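Kann der Roboter schon Fabrik? Besuch bei Hladun in Erkeck

Samstag war ich bei Hladun und wollte wissen, ob Maschinen uns die fummeligen Handgriffe in der Werkstatt endlich abnehmen - und im Haushalt am besten gleich mit! Geübt wird mit Metallstift und roten Punkten.

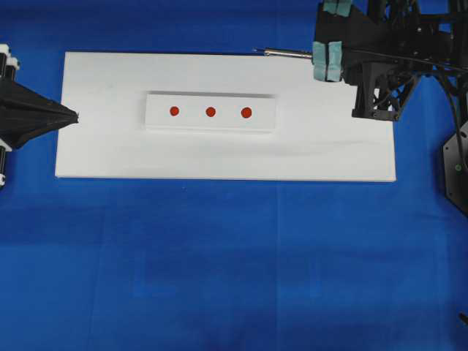

Metallstift im Greifer, drei rote Punkte auf dem weißen Block.

Klingt nach Kinderkram, aber Projektleiterin Urszula Brzozowska winkt ab. Kleine Teile sauber zu führen, sei für Roboterarme immer noch richtig schwer.

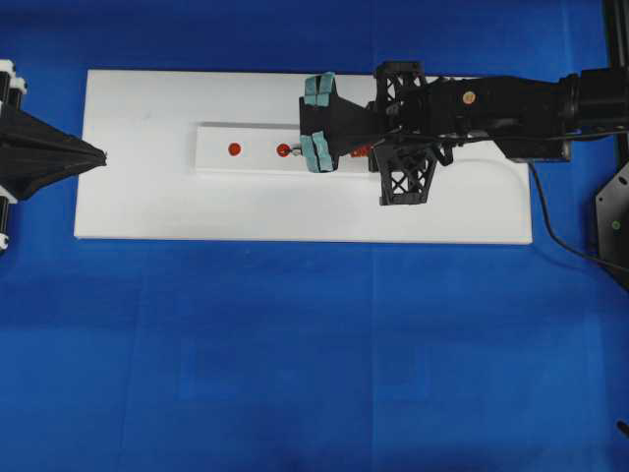

Und wann kommt er in die Halle?

Brzozowska rechnet mit 5 Jahren, ihr Kollege Leopold Egger mit 13 (die beiden haben gewettet, um ein Abendessen). 900 Übungsläufe sind geplant, 656 schon erledigt.

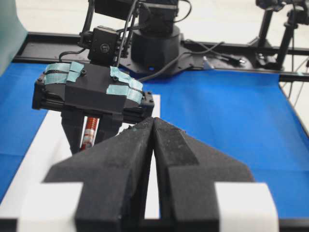 Zwei Greifer über dem blauen Tuch, einer davon mit hellblauem Klebeband.

Egger würde den Armen später gern auch das Besteckfach überlassen. Ich wäre sofort dabei, meine Küche könnte es brauchen.
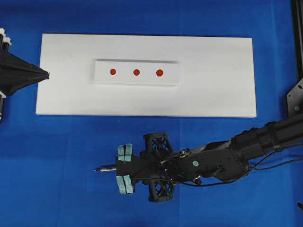

Bis dahin sortiere ich meine Gabeln selbst. Im September darf ich noch mal vorbeischauen, dann erzähle ich, wer bei der Wette vorne liegt.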